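## Two grippers, one small yellow arm

I spent most of July going back and forth between two grippers for the small arm, and I've more or less settled on the Trodska. These are my notes, mainly so I don't repeat the tests in winter.

The Genden was what I started with. It opens wide and the fingers are easy to swap, but it is heavy for an arm this size. With it fitted, the wrist sagged at full reach and I had to slow every move down. The Trodska is lighter and opens less. I had expected that to rule it out for drinks cans, and it nearly did.

I ran everything in simulation first, using the Itholm controller with its default gains. Each gripper got 30 attempts per object. On cubes there was nothing between them. On the can the Genden missed 2 and the Trodska missed 4, all from coming in at a slight angle. Ea Fogh suggested lowering the approach speed over the last stretch — I did, and the misses stopped.

The flat board is still a problem. Neither gripper can get under it, and pinching the edge only works if the board is turned the right way. I've left it in the set anyway.

The other thing I changed was the room. My old test scene was a bare plane, which made the camera's job far too easy. The new one is a kitchen, with patterned wood on the table and plenty of dark cupboards behind.
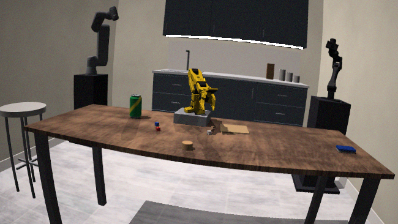
*The kitchen scene, with the yellow arm on its grey block and the two larger arms behind the table.*

The larger arms don't do anything in these tests. I want them for a handover task later, once I've worked out why the Georgiou driver drops its connection when a second arm is loaded. Restarting it clears the fault for a while. I've sent them the log.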